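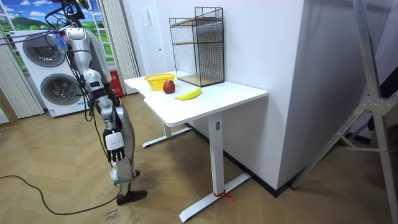 Coleção Lambert de cinema amador
Perguntas frequentes

Página atualizada em 7 de março de 2026

O que é a Coleção Lambert?

É um acervo de filmes amadores e de família em película estreita (8 mm, Super 8, 9,5 mm e 16 mm), reunido para estudo e conservado nos depósitos de Votville. Inclui ainda cadernos de rodagem, correspondência de cineclubes e fichas de projeção. O catálogo descreve 1508 títulos. Um título pode corresponder a uma única bobina ou a várias, conforme a organização que o cineasta lhes deu.

Quem pode consultar os filmes?

Qualquer pessoa maior de idade, mediante inscrição. Não é exigida filiação universitária nem carta de recomendação. Os estudantes do ensino secundário podem consultar o acervo acompanhados por um professor, que fica responsável pelo pedido.

Todos os filmes estão digitalizados?

Não. Há 744 títulos com cópia digital de consulta. Os restantes só podem ser vistos em mesa de visionamento, na sala Jodel, quando o estado físico da película o permite. A ficha de cada título indica se existe cópia digital, em que resolução foi feita e a partir de que elemento (original reversível, negativo ou cópia de projeção).

Posso ver as cópias digitais em casa?

Uma parte delas. Os títulos marcados "acesso aberto" podem ser vistos em linha sem registo. Os marcados "acesso local" só estão disponíveis nos postos da sala Jodel. A distinção depende do contrato assinado com cada depositante e não pode ser alterada a pedido do leitor.

Como faço uma pesquisa no catálogo?

O catálogo funciona na plataforma Amthorpe e aceita pesquisa por título, cineasta, formato, local de rodagem e assunto. Muitos filmes de família nunca tiveram título. Nesses casos, o título atribuído pelo catalogador aparece entre parênteses retos. As datas seguem a mesma regra: quando foram deduzidas a partir do código de fabrico da película ou de elementos da imagem, surgem entre parênteses retos e com ponto de interrogação.

Por vezes convém pesquisar o mesmo assunto com palavras diferentes. "Praia", "banhos" e "veraneio" foram usados por catalogadores diferentes e ainda não estão unificados.

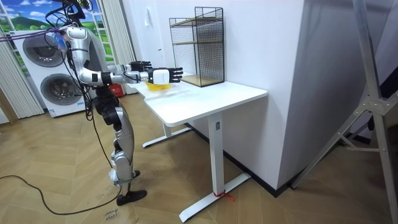

Songül Yalçınkaya escreveu-nos a perguntar se um filme sem montagem deve ser citado como obra ou como documento de arquivo, e observou que as normas da sua revista não prevêem o caso.

Recomendamos que seja citado como documento de arquivo sempre que não haja título original nem sinais de colagem feita pelo cineasta. Se existirem cartões de título, cortes intencionais ou um registo de exibição em cineclube, a citação como obra parece-nos mais adequada. Em ambos os casos deve constar a cota.

Que forma deve ter a citação?

Cineasta (se for conhecido), título, data, formato, Coleção Lambert, cota. Um exemplo com título atribuído:

Autor não identificado, [Procissão e almoço], [1934?], 9,5 mm, Coleção Lambert, cota L-2248.

Para uma passagem específica, acrescente o código de tempo da cópia digital. Não use a contagem de metros da mesa de visionamento, que varia com o encolhimento da película.

Com que antecedência devo marcar uma sessão de visionamento?

Para as cópias digitais de acesso local basta reservar o posto na véspera. Para a película, o pedido tem de chegar 60 dias antes. Os rolos saem do depósito frio por etapas e passam por inspeção antes de irem à mesa. Os pedidos urgentes ligados a provas académicas são analisados caso a caso, mas não podemos garantir resposta favorável.

A sala Jodel encerra durante todo o mês de novembro para inventário. Nesse período os pedidos escritos continuam a ser recebidos. 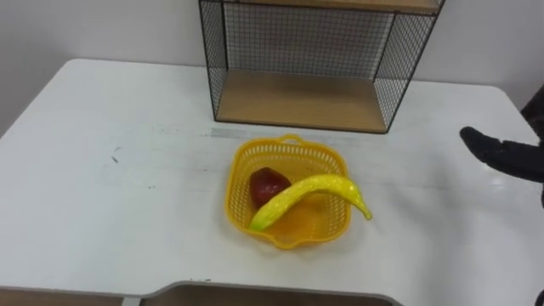

Mesa branca com estante de arame preto encostada à parede.

O que posso levar para a sala?

Computador portátil, caderno e lápis. Casacos e sacos ficam nos cacifos da entrada. É permitido fotografar cadernos de rodagem e correspondência, sem flash. Não é permitido filmar nem fotografar o ecrã da mesa de visionamento. Se precisar de imagens fixas para o seu trabalho, peça-as através do formulário de reproduções.

Quanto custam as reproduções?

As imagens fixas para teses, dissertações e artigos em revistas académicas são gratuitas. Para livros com fins comerciais, exposições e documentários aplica-se a tabela em vigor, enviada com o orçamento. O pagamento da reprodução não substitui a autorização do titular dos direitos.

A quem pertencem os direitos dos filmes?

Na maior parte dos casos, aos herdeiros do cineasta. O depósito do suporte físico não implica a cedência dos direitos. Quando temos contacto com a família, encaminhamos o pedido. Quando não temos, informamos o leitor das diligências já feitas, para que não as repita, mas a decisão de publicar é da sua responsabilidade.

Pode acontecer que alguém se reconheça num filme, ou reconheça um familiar, e prefira que as imagens não circulem. Nesse caso deve escrever-nos indicando a cota. O acesso em linha fica suspenso enquanto o pedido é apreciado.

Os filmes têm som?

Quase todos são mudos. Alguns vêm acompanhados de fita magnética ou de discos que o cineasta punha a tocar durante a projeção. Não sincronizamos esses registos com a imagem na cópia de consulta, por não haver indicação segura da velocidade original. Imagem e som são fornecidos em ficheiros separados.

Porque é que algumas cópias parecem demasiado rápidas?

As primeiras digitalizações foram feitas a 25 imagens por segundo, qualquer que fosse a velocidade de rodagem. Estão a ser substituídas. Se a ficha tiver a menção "cad. n. corr.", a cadência ainda não foi corrigida e não deve servir de base a medições de duração de planos. 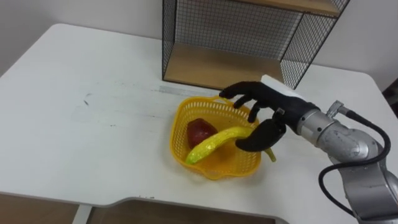
Mão robótica sobre um cesto amarelo com uma banana artificial.

Aceitam doações?

Sim, desde que se trate de filmes amadores em película e que o doador tenha legitimidade para os ceder. Antes de enviar qualquer material, preencha a ficha de proposta com o número de bobinas, o formato e o que souber sobre quem filmou. Não projete os filmes para os identificar. Se sentir um cheiro forte a vinagre ao abrir uma lata, volte a fechá-la e assinale-o na ficha.

Encontrei um erro numa ficha. Como o comunico?

Use a ligação "Propor correção" no fundo da ficha do catálogo Amthorpe. Indique a fonte da informação, mesmo que seja uma lembrança familiar. As correções aceites são assinadas com o nome de quem as propôs, salvo indicação em contrário.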